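教机器人做家务之前,我先被它教了一个月

三月里我的职业变成了“手”。合同上写的是遥操作示教员,家里人问起来,我说是做人工智能的,他们很满意,没有再问。要是照实说,工作内容是站在一张白桌子后面,戴着手套,把一个橙色的小东西拿起来,放下,再拿起来,估计还得解释半个晚上。

事情是 Adetlow 接的。他们想让双臂机器人学会收拾桌面:杯子归杯子,盘碗归盘碗,圆的东西放进该放的地方。听上去像幼儿园中班的内容,难度其实也差不多,只是中班的孩子有皮肤。我手上那副 Pameo 手套把我的手指弯曲量读出来,经过 Nirkik 的软件换算一遍,再交给桌子那头的黑手。换算这一步我一直没有真正弄懂,只知道我的小拇指在里面基本不算数。戴了半辈子的小拇指,到头来是个摆设。

第一天上午全部用来学怎么慢下来。人拿东西是一气呵成的,手还没到,手指已经张好了,眼睛早就看别处去了。隔着机器做就不行。手臂比我慢一点点,慢得不多,刚好够让我每次都以为自己没动,于是再补一下,然后它把两下一起做完。Yara Srour 在旁边看了一会儿,说我像在跟一个耳背的亲戚聊天。她说得对,我对耳背的亲戚也是这个毛病,对方还没听完,我已经把嗓门提高重说了一遍。

后来找到的办法很土:心里数拍子。伸过去一拍,停一拍,合手指一拍,再停。停的那一拍最难熬,可录出来的数据就指望它。没有这一拍,机器人学到的抓取是从半空里就开始的,手还没到位,手指先攥紧了,气势很足,什么也没拿到。

真正磨人的是圆东西。杯子有把手,盘子有边,圆东西什么都没有,还带着一瓣一瓣的棱。指尖搭在棱上和搭在两瓣中间,完全是两回事。我自己的手一辈子没留意过这件事,它自己就处理了。现在要我隔着一米多远,靠眼睛看出指尖落在哪儿,再决定要不要往旁边挪一点。看准了,挪过了,再挪回来。一个下午可以这么过去。

拇指也有脾气。Vávra 的这款手,拇指转动的轴跟我的不在一个地方,我以为自己在捏,它以为我在按。头几天录下来的示教,一半像是在给水果按摩。我一度怀疑是自己手笨,把软件里的标定重做了一遍,发现笨的部分确实在我,不过标定也偏了。两边各担一半责任,这是我这个月里最公平的一次结算。

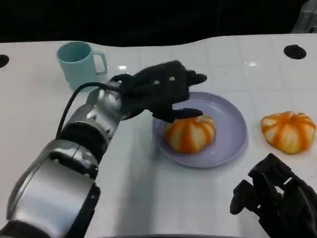
Lucie Simard 在上一篇下面留言说,她以前也做过示教,最不习惯的是回家以后端碗都要停一拍,家里人以为她手腕受了伤;她还想问,为什么不干脆用手直接拖着机械臂走一遍,手感都在,省得隔着手套猜。

这个问题我也问过,问得比她冲。拖着走(行话叫拖动示教)对手臂来说确实舒服,你推它就让,路线顺得很。麻烦在手上。几根手指你没法同时掰,你自己只有两只手,一只要托着手腕,剩下一只去伺候它的全部手指,姿势像在给一只不配合的猫剪指甲。两条手臂一起拖就更别提了,得再来一个人。而且人一站过去,头上的相机拍到的全是我的袖子。机器人以后干活的时候,旁边可没有我的袖子。

Brian Lema 倒是坚持先拖一遍再遥控一遍,说拖过之后身体里有数。我试了,承认有用,但没有当面承认。

再说录数据。每一条示教算数不算数,有四条规矩:中途不许掉东西,不许碰到旁边的物件,不许拖时间,不许在结尾抖一下。前三条好办。最后那条毁了我无数条本来很漂亮的记录,东西都放稳了,手都松开了,我心里一高兴,手腕一抖,全部作废。Essam Benjelloun 管这叫“谢幕”。他每次在后面喊“别谢幕”,我就抖得更厉害。

可是失败的那些也不全扔。抓歪了又自己调回来的,单独存一个文件夹,据说特别值钱。道理我能接受:只看过成功的机器人,一旦歪了就不知道怎么办,会很镇定地把空手放进盘子里。所以有一阵子我的任务变成了故意抓歪,再补救。这比好好抓难多了。故意的歪跟真歪长得不一样,真歪的时候人会慌,手会先缩一下;故意的歪一点也不慌,倒像在演话剧。Bilal Sleiman 看了几条,说演技痕迹太重,让我回去真歪。

我后来的对策是中午吃得很饱再录。效果很好。
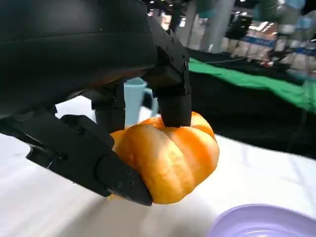
手腕上的小相机看过去的一抓。

手腕视角我开头是不看的,嫌它晃,黑压压一大块手占在那里,剩下的地方才轮到桌子。后来改了主意。头上那路画面里,手一伸过去就把要抓的东西挡掉一截,指尖到底有没有落进两瓣中间,只能靠猜。切到手腕这边,指尖压在哪儿一目了然。代价是看久了头晕,我的方位感大概只够用到下午三点,之后左右开始商量着来。

现在的习惯是伸过去的时候看头,合手指的时候看腕,抬起来之前再看一眼头。写出来很像广播体操。

到月底,圆东西这一项存下来能用的有 73 条。听着不多吧?我原先也这么想,打算跟人吹嘘一个四位数。正好同一个月我从 Adetlow 报了一笔账,手套的备件加路费加咖啡,总共 3,929 块,平均摊到每一条上,我决定不算了。

策略训练出来以后跑过第一次。我站在旁边,手里没有手套,插着兜,很不自在。手臂伸过去,停了一拍,手指合上,又停一拍。那个停顿跟我的一模一样。我想起自己当初怎么数的拍子,脸有点热,好像听见别人学我说话。它还在快要碰到的时候往左偏了一点,再偏回来。那是我的坏习惯,每一条里都有,我一直以为自己藏得挺好。

Yara 说可以再录一批,把左偏的洗掉。我说好,然后录的时候拼命提醒自己不要往左,结果全往右了。这批眼下还在硬盘里,文件夹名字是她起的,我就不写在这儿了。

下个月要加杯子。杯子有把手,按说该简单些,但是要求从把手拿,还要两只手交接一次。交接的时候有那么一瞬间,两只手得同时捏着同一个东西,谁也不许先松。我在家拿自己的杯子练了四回,左手每次都抢着放。

手套的尺码也得换,现在这副左手无名指那里松,指令传过去总像隔着一层棉被。有谁用过 Pameo 小一号的,麻烦留言说一声偏不偏紧,我手不大,但指节粗。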